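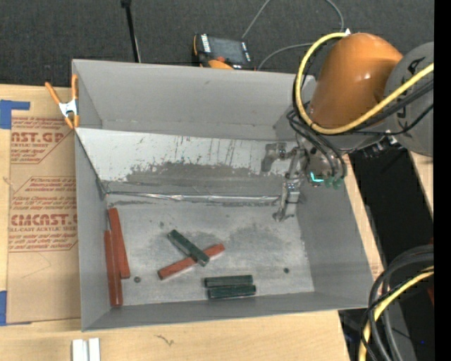 Gray bin on the light wood bench, red and dark green bars on the floor. One green bar lies across a red one.

Bins and Trays — Kestport

Bench storage at the Kestport shop, photographed September 15, 2023. The bin sides flare outward, and the floor is scuffed from use. Bin list kept by Oana Ciobanu.

Recent galleries
Naltar shelving, bay 4
Hodoroagă tool wall
Nundo parts drawers

This site uses cookies. By continuing to browse you accept our cookie policy.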